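Shift work and the small town

The bus from Durnitz to Pernby used to leave at twenty past five in the morning, and for years that one departure decided who could work at the bottling plant and who could not. When it was moved to ten to six, people who had walked to the stop in the dark for half their working lives had to find a car or a lift, or ask to go on to the late shift. Most of them asked for the late shift, and the plant could not fit them all in.

Pernby is a town of two halves. The plant and the cold stores are on the flat ground by the river, and the houses, shops and school are up the hill. Between them is a road with no pavement for most of its length. About 400 people go down it to work and come back up again each day, at hours when very little else in the town is open.
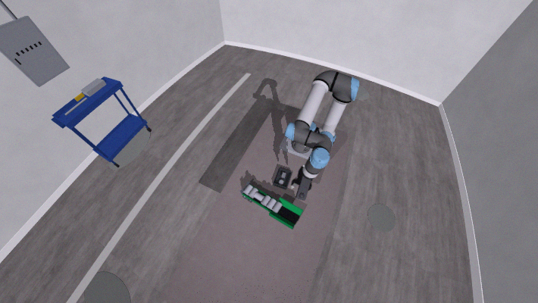 Page last changed: June, 14:30

Stela Costache has worked nights on and off since her daughter was born. She packs at the cold stores from ten in the evening until six, four nights running, then has three off. She took the job because it paid a little more by the hour and because her mother could sleep in the flat while she was out. Her daughter is now old enough to make her own breakfast.

"The work is fine," she says. "It's the post office I can't get to."

The post office opens at nine and shuts at one. By nine she is asleep. If she stays up for it she loses three hours, and those hours are hard to get back, as the flat is above a road and the bins are emptied mid-morning. Her parcels go back to the depot at Gondton, 30 minutes away by car. She does not drive.

Other people on the same shift have their own lists. There is the dentist, who sees patients until four but does not book anyone after three. There is the school, which holds parents' evenings at seven, when night workers are eating what they call breakfast. There is the bank, which closed its branch and now sends a van on a Friday. The van parks outside the library from eleven until noon.

A few places have changed their hours. The Enache bakery, at the top of the hill, began opening its side door at half past five after the family noticed people from the plant waiting on the step. It sells rolls, coffee and yesterday's loaves at half price until the main shop opens. The trade was slow for the first winter and is steady now, and the side door takes more before seven than the front does before ten.

The chemist tried something similar and gave up. A pharmacist has to be on the premises for prescriptions to be handed over, and paying for one through the early hours cost more than the counter took. There is now a locker in the wall outside, with a keypad, where regular prescriptions can be left for collection. It holds 67 packets and is usually full by midweek.

Sleep is the part that shift workers talk about least with people outside the job and most with each other. Advice gets passed along in the canteen. Some swear by sleeping straight after work, while others stay up until noon and sleep into the evening, so that they start the shift fresh. Costache has tried both. She prefers the first in winter, when the mornings are dark enough, and finds neither much good in June.

She has hung a second curtain behind the first and moved the bed to the wall furthest from the window. The telephone goes in a drawer in the kitchen. Her daughter's school has her mother's number as well as hers, and has been asked to try it first. 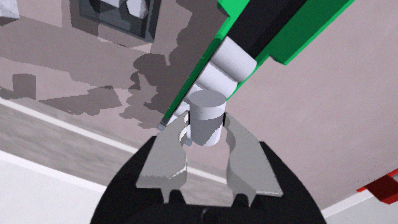 Picture: computer-rendered view

The 2 firms on the flat have talked about sharing a minibus — one run down the hill before each shift and one back after it. The difficulty is that their shifts do not match. The plant changes over at six and two, and the cold stores change over at six, two and ten, with a separate start at four for the loading bay. A bus that suited everyone would be on the road for most of the day and night, and mostly with a handful of people in it.

In the meantime, lifts are arranged by a sheet of paper pinned up by the cold store lockers. Drivers write down the days they are working and how many seats they have. Passengers put their names underneath and pay for fuel at the end of the month. Costache's name is on it for the next four nights, in a car that leaves the top of the hill at half past nine.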